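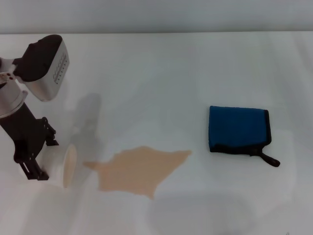 Figure 3. A robot arm over a white tabletop, its black gripper closed around a white cup.

4.2 Label placement on county maps

Small counties are where vector maps get interesting. A large, squarish county will take its name almost anywhere, but a long thin one along a river can defeat even a patient cartographer, and our test region of Melalari has plenty of those! The base map holds 217 county and district outlines, drawn as closed paths, with 1327 place names kept on a separate layer so that they can be moved without touching the borders.

We compared two ways of placing the names. The first, which we call the centre method, puts each label at the middle of its outline and shrinks the type until it fits. The second is the Berano method, named after the coastal district where we first tried it. It looks for the longest clear line inside the shape, bends the label gently along it, and only then thinks about type size. Both were run on the same file, with the same typeface and the same set of rivers and main roads switched on.

The difference was a delight to see. On the inland sheets the two methods gave nearly the same map, as we had expected. Along the coast, though, the centre method dropped several names straight into the sea (Björklund, with its deep horseshoe bay, was the worst of them), while the Berano method kept them on land and in a size that could still be read on a printed page. Grakby remained awkward under both. It is made up of one main island and 15 smaller ones, and a single label can't sit inside all of them, so we let the name run across open water and gave it a pale outline – an old trick from paper atlases that still works beautifully.

Colour mattered more than we had guessed. Neighbouring counties were filled from a set of soft tints, and dark type stood out well on all but the deepest green. We lightened that tint by 40 per cent and left the others alone. Map users who buy editable files often change the fills straight away, so we also saved a plain version with white counties and thin grey borders, and the labels held up nicely there too.

One weakness remains. The Berano method treats a river as a line to be avoided, even where a name could cross it without harm, and in narrow valleys this pushes the type down to a smaller size than it needs. Section 4.3 looks at letting labels cross minor rivers while still keeping clear of county borders.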